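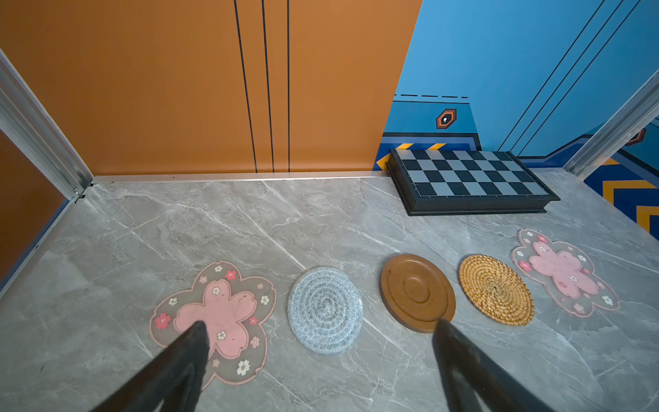

Kamrul Munshi wrote that he had loaded the file expecting prices and found only words, and that the words were more use to him, because a price from a swap board goes stale in a month and "wants a lamp or anything for plants" does not. He asked for the want column to be moved next to the title. It has been moved.

Gindo: titles and wants from a household swap board

Gindo is a small text dataset of swap notices. Each record is one notice from the Mridha swap board, where people in the same few streets offer household goods and say what they would take in return. No money changes hands on the board, so there are no prices in the data.

The set holds more than 400 notices. All are in English. They are short, often only a title and one line.

What is in the folder

notices.csv is the main file, one notice per row.
fields.txt describes the columns.
spelling.txt lists the spellings that were left alone and the few that were fixed.
changes.txt is the change log.

Columns

id: a plain running number, not the number used on the board.
title: what is offered, as the writer put it.
want: what the writer would take for it. Blank if nothing was stated.
kind: kitchen, table, linen, furniture, garden, games, other.
condition: the writer's own words, not a grade.
status: swapped, withdrawn, or open when the board was copied.
note: anything extra the writer added after the first post.

Of the notices, 203 are marked swapped and 135 carry a note. The two groups overlap, since many people used the note to say that the item had gone. Please don't read a blank status as open. A blank means the page was damaged or the mark could not be read.

How it was gathered

The board began on paper, pinned up in the entry of the Pradano laundry, and moved to a shared page later. Teodoro Pascual typed up the paper notices. The online ones were copied in October and joined to his sheet. Names, phone numbers and door numbers were taken out by hand. Where a title included a person's name ("Grandma Lu's soup pot"), the name was replaced with a dash and the rest kept.

Notices were left out if the writer asked for that, if they offered food or medicine, or if they offered animals. Repeat posts of the same item were merged and the longest wording kept. This loses something: people often dropped what they were asking for when they posted again, and that change can't be seen in the merged row.
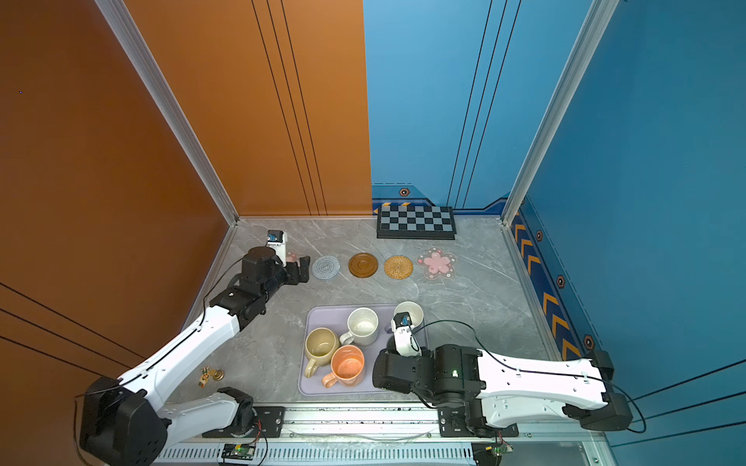 The kind column was filled in after copying, by one person, in one pass. Some choices are arguable. Trays went under kitchen unless the writer mentioned a bed or a desk. Place mats and napkin rings are table, but tablecloths are linen. Jigsaws, card decks and board games are games even when pieces are missing. Planters are garden whether or not they were meant for indoors. If you plan to compare kinds, read a few dozen rows of each first.

Wording

Titles are kept as written, including capitals. "Set" is used loosely. It can mean matching things, things bought together, or everything that was in one drawer. "Nearly new" shows up for items that the note later says had been in a closet for years. We did not correct any of this.

The want column has 4 common patterns: a named item, a type of item, a favor ("help moving a shelf"), and some form of "anything." Favors were not given their own column. Searching for "help" finds most of them.

Good uses

Spelling and search tests on short informal text.
Practice data for a class on cleaning tables.
Looking at how people describe used things when they can't name a price.

Poor uses

Guessing what goods are worth.
Saying anything about swapping in general. These are a few streets, and the people who write notices are not the same as the people who live there.
Training anything that has to recognize brands. Most writers left them out.

Known problems

Rows from the paper board have no order you can trust. The pins were moved around.
Forer, the tool used to export the online page, turned line breaks in notes into double spaces.
A few titles were clipped at the end and could not be restored.

Changes in the current version

The want column now follows title. The misspelled kind value "linnen" is gone. Two damaged rows were put back after Teodoro found the paper slips.

Corrections are welcome. Please give the id and the column, and paste the text as you think it should read.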